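Right arm lags behind commanded position when it holds something – controller or policy?
Posted in Control and Planning

Ylva Åberg

I have a two-arm tabletop setup running Vik as the low-level controller and a learned policy on top that sends joint targets in chunks. The task is putting plates in a dish rack. With an empty gripper both arms track fine. Once one of them picks up a plate, the wrist sags and the plate comes in too low, so it hits the wire instead of going into the slot.

The policy was trained on 80 teleoperated demos. I log at the controller rate and the gap between target and measured position on the wrist pitch joint is small until the grasp, then it jumps and stays there. Raising the P gain helps a little, but at 19 the arm starts to buzz when it is near full reach. I have not touched the I term, it is at zero. Gravity compensation is on, but it only knows about the arm and not the payload.

Should I fix this in the controller, or collect more demos and let the policy learn to aim higher?

Jondport

Turn up the gain and add a filter on the target. Worked for me. Also check your power supply.

Guturus

I would leave the gain where it was before it buzzed. A steady offset that shows up at the grasp and stays constant is what a P-only loop does under load, so you have two reasonable choices.

The first is a payload term in the gravity model. Weigh one plate, add it as a point mass at the gripper when the gripper closes, and remove it when it opens. Ramp it in over a few control cycles or the arm will hop. If your plates differ in weight, use the middle one. Being off by a bit still leaves you much closer than you are now.

The second is a small I term with a tight clamp. It needs no model, but it winds up if the plate is pressed against the rack, and then the arm jumps when it comes free. I would only use it with the clamp, and I would reset it every time the gripper state changes.
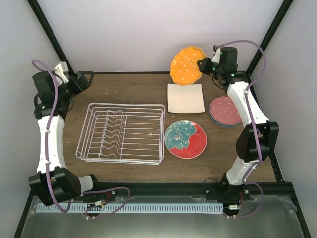
Before you do either one, check what you recorded as the action in your demos. If you saved the leader arm's position, the operator was already aiming high to make up for the sag, and the policy has learned some of that. Add payload compensation after that and you may overshoot. If you saved the follower's measured position, the correction was thrown away, and your policy is asking for a pose the loop can't hold. That second case sounds like yours. Plot both for one episode, from the grasp to the release, and it should be clear in five minutes.

Ylva Åberg

It was the measured position. The conversion script in Zatament takes that by default and I never changed it. The raw logs still have the leader values, so I will convert again and train for another 3000 steps before I add the payload term.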